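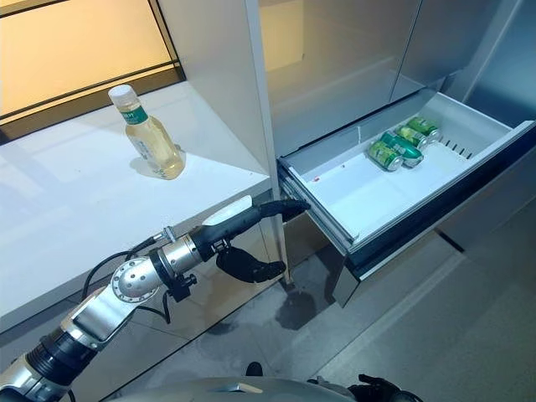
**1/** Fui na sexta ao dia aberto da Bresis. Deixo notas técnicas, por ordem de visita. Quem quiser o folheto comercial pode pedi-lo à empresa, que o envia a toda a gente.

**2/** Formato: grupos de 15 pessoas, entrada escalonada, três postos. Posto A, paletização. Posto B, inspeção de soldadura. Posto C, manipulação em cozinha, com frigorífico de gaveta. Fiquei quase o tempo todo no C.

**3/** A tarefa do posto C: abrir a gaveta inferior, retirar uma lata, pousá-la na bancada, fechar a gaveta. Latas deitadas, o que complica a preensão, porque rolam quando o dedo lhes toca fora do eixo.

**4/** A apresentação foi de Nimal Thambiah, responsável pelo controlo. Começou pelos números: 236 tentativas registadas em setembro, 19 falhas. Contam como falha qualquer intervenção humana, incluindo empurrar a gaveta nos últimos milímetros. Critério severo, gostei.

**5/** Distribuição das falhas, segundo ele: a maioria na abertura, poucas na preensão da lata. A gaveta tem vedante magnético. A força necessária tem um pico no arranque e cai logo a seguir. Um controlador de posição puro puxa demais depois do pico.

**6/** Solução adotada: controlo de impedância com limite de 40 N na direção de abertura. Se o limite é atingido e a gaveta não se move, o braço recua, reposiciona a ponta atrás do rebordo e repete. Máximo de três repetições, depois para e pede ajuda.

**7/** Perguntei pela calibração da ponta em relação ao rebordo. Resposta: visão para a aproximação, contacto para o resto. A câmara da cabeça perde o rebordo quando o antebraço passa à frente. A partir daí só conta o sensor de força do punho.

**8/** O metal escovado das portas e o branco brilhante da bancada são maus para a estimativa de profundidade. Fathima Mridha, da perceção, mostrou os mapas em bruto: buracos por todo o lado. Filtram por confiança e completam com o modelo geométrico do móvel, medido à mão.

**9/** Garrafas transparentes são outro caso. A de líquido amarelo-pálido, na bancada, entra só como obstáculo, com um volume de segurança à volta. O planeador contorna esse volume. Não tentam agarrá-la nesta versão.

**10/** Tempo de ciclo: não divulgaram. Cronometrei uma execução, mas uma medição não serve para nada, por isso não a publico.

**11/** Hrvoje Gashi, que veio comigo, quis saber o que acontece se alguém fechar a gaveta com a mão do robô lá dentro. Há deteção de colisão por corrente nos motores e o braço fica complacente. Foi explicado com diapositivos. Preferia ter visto o ensaio.

**12/** Pontos fracos: o móvel é sempre o mesmo. Outra gaveta, outro vedante, outra corrediça, e os parâmetros têm de ser refeitos. Thambiah admitiu-o sem rodeios. O próximo passo é estimar a força de arranque na primeira tentativa.

**13/** Dos postos A e B tenho pouco a dizer. A paletização é madura. Na inspeção de soldadura a sala estava cheia e não ouvi metade. Se alguém do grupo da tarde tomou notas, agradeço que as partilhe.

**14/** Os diapositivos do posto C vão ser enviados aos inscritos. Quando chegarem, acrescento aqui o esquema do controlador e corrijo o que tiver apontado mal.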